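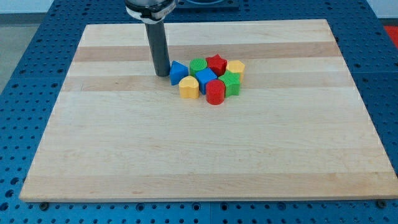

Board and shape blocks with the finger at the left of the group, cell camera view.

Pre-run inspection checklist - software, Cell 2
Project: Clomard block sorting
Date: 05/11/2024
Filled in by: Chaltu Tsegaye
Result: passed with two open points, see the end

Please write OK, NOT OK or N/A on each line. A comment is required for every NOT OK. For an OK it is welcome but not required.

SECTION A - CONTROL

A1. Controller starts without warnings in the log: OK
A2. Emergency stop tested from the hand button, motion program goes to the stopped state: OK
Comment: After reset the program must not continue by itself. I checked this separately and it waits for the operator to confirm.
A3. Speed limit loaded from the cell file and not from the user file: OK
Comment: In June we found that the user file was read last and its value was taken. The order is now fixed in Gornevar, but please look at the printed value every time.
A4. Lowest allowed height of the finger tip set for the wooden board: NOT OK, then corrected
Comment: The value was still the one for the bare blue table. The board lies on top of the table, so the limit was too low by the whole thickness of the board. I measured the board at the four corners and entered the highest of the four. Run A4 again whenever the board is taken off and put back.
A5. Contact force threshold active during downward moves: OK
A6. Lost connection test (pull the network cable during a slow move): OK
Comment: The arm stops. The message on the screen came only later and says "unknown error". It is safe but not helpful, see open point 1.

SECTION B - CAMERA AND PERCEPTION

B1. Camera calibration is not older than the last change of the mount: OK
B2. Table holes detected on all sides of the board: OK
Comment: Kassa uses the grid of holes to check that the camera did not move.
B3. Board outline found, all four edges: OK
Comment: The strips of the wood have different tones, and the detector sometimes takes the border of a darker strip for the edge of the board. With the new setting I had no false edge in 24 tries. With the old setting it happened often, so do not load the old file.
B4. Block count is correct when the blocks stand close together: OK
Comment: Eight blocks, eight found. The most difficult is the blue cube, as it has neighbours on several sides. Please do not spread the blocks apart to make this line pass. The tight group is the case we have to test.
B5. Colour and shape both reported for each block: OK
Comment: Colour alone is not enough to name a block, there are two of each colour. The two stars are one red and one green, the two cylinders also.
B6. Finger is masked out of the picture before detection: OK
Comment: I tested with the finger directly at the left of the blue triangle. The mask is a little wide and takes away a small part of the triangle, but the block is still named correctly.
B7. Objects outside the board are ignored: OK
Comment: The small red thing at the edge of the table is ignored as it should be.

SECTION C - PLANNING

C1. Board and table are present in the planning model: OK
C2. Every planned path keeps the set distance from blocks that are not the target: OK
Comment: I made 400 plans in simulation and no path came closer than the limit. The first move away from the blue triangle must go up before it goes sideways. Please check this by eye in the viewer, not only in the report.
C3. Planner gives up cleanly when no path exists: OK
Comment: It takes nearly 2 seconds to give up. During this time the arm stands still.
C4. Target given in words is repeated on the screen before motion: OK

SECTION D - TOOLING AND RECORDS

D1. Software version on the cell is the same as in the release note: OK, build 1034
D2. Nemness recorder writes the joint positions and the camera with the same clock: OK
D3. Enough disk space for the full session: OK
D4. Replay of the last recording opens without error: N/A
Comment: The last recording was deleted before I could open it. I will do it after the first run.

OPEN POINTS

1. Error text after lost connection (A6). A clear message is needed, and it should come at once. Does not block the run.
2. Height limit (A4). The cell file should ask which surface is mounted, and refuse to start without an answer. Until this is done, the person at the keyboard must read the value aloud and a second person must confirm it.

Cell released for slow speed only. For normal speed, repeat A2, A4 and C2 and add the new results under this line.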